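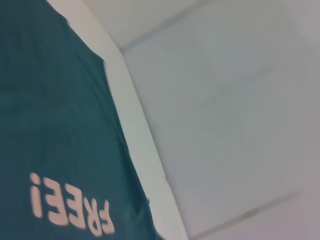
Kultberg führt Altkleidersammlung in eigener Regie weiter

Die Stadt Kultberg übernimmt die Sammlung gebrauchter Textilien zum 1. November 2020 in kommunale Verantwortung. Der Vertrag mit der Firma Priver, die die Container seit 2012 betrieben hatte, wurde im gegenseitigen Einvernehmen beendet. Im Stadtgebiet stehen künftig 80 Sammelbehälter zur Verfügung, die bisherigen Standorte bleiben überwiegend erhalten.

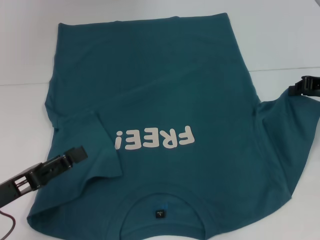 T-Shirt mit Aufdruck. Tragbare Oberbekleidung wird weiterhin angenommen.

Die Sortierung erfolgt im Betriebshof Mulura. Nach Angaben der Abteilungsleiterin Solange Medeiros wurden dort im Probebetrieb seit März 175 Tonnen Textilien erfasst. Stark verschmutzte oder nasse Ware ist über den Restmüll zu entsorgen – auch dann, wenn sie in Säcken verpackt ist.

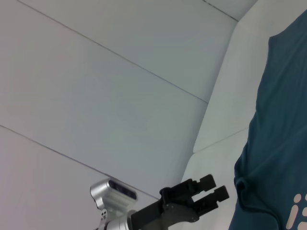
Entstehen den Haushalten durch die Umstellung zusätzliche Kosten?
Die Abgabe bleibt gebührenfrei. Der Betrieb wird aus den Verkaufserlösen und dem laufenden Haushalt der Abfallwirtschaft finanziert.

Gewerbliche Anlieferungen ab 500 Kilogramm sind vorab schriftlich beim Betriebshof anzumelden. Stadtrat Jenő Illés kündigte an, dem Umweltausschuss nach Ablauf des ersten Betriebsjahres einen Bericht über Mengen und Erlöse vorzulegen.
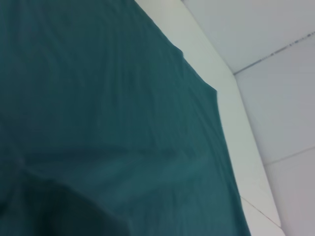 Zuletzt geändert: 11:42 Uhr, Redaktion Stadt Kultberg

Die Liste der Containerstandorte liegt im Bürgerbüro aus. Überfüllte Behälter können unter der Durchwahl 2489 gemeldet werden.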